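July, 11:40 p.m.
Posted by the Maltport bench diary
2 min read

1/ I have reached the stage of the workshop cleanup where I sit down and type about the workshop cleanup.

2/ The big table was going to be the easy part. White top, slightly fuzzy, chosen by me in a spirit of optimism. It now has grey smudges, scuffs and some darker spots I've started thinking of as permanent residents.

3/ Worst in the middle, naturally. The middle is where everything gets put down "for a second."
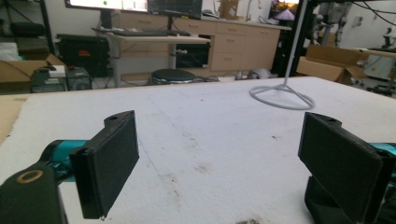 4/ I bought a Flirna brush for it. 16 dollars. The brush is very good at moving dirt to a part of the table I like better.

5/ The white stand can stay out. Round loop for a base, thin pole, leans a little. I also lean a little by this time of night and have been allowed to stay.

6/ Cardboard strip along the left edge: I have thrown it out in my head 24 times. It's still there. We've reached an understanding.

7/ Moving on to the wooden cabinets - so many drawers. I labeled them all one winter in Mevstead and brought the system with me. The system is that the label tells you what used to be in there.

8/ Opened one looking for cloths. Found a Harju catalog, a bag of washers and the instructions for a kettle I gave away two apartments ago. Closed it again.

9/ Counter by the faucet is next. Then the desk. I can see two monitors and a keyboard from here and I'd like them to stop looking at me.

10/ Lamp's still on over there. I'm going to go turn it off and call that the counter done.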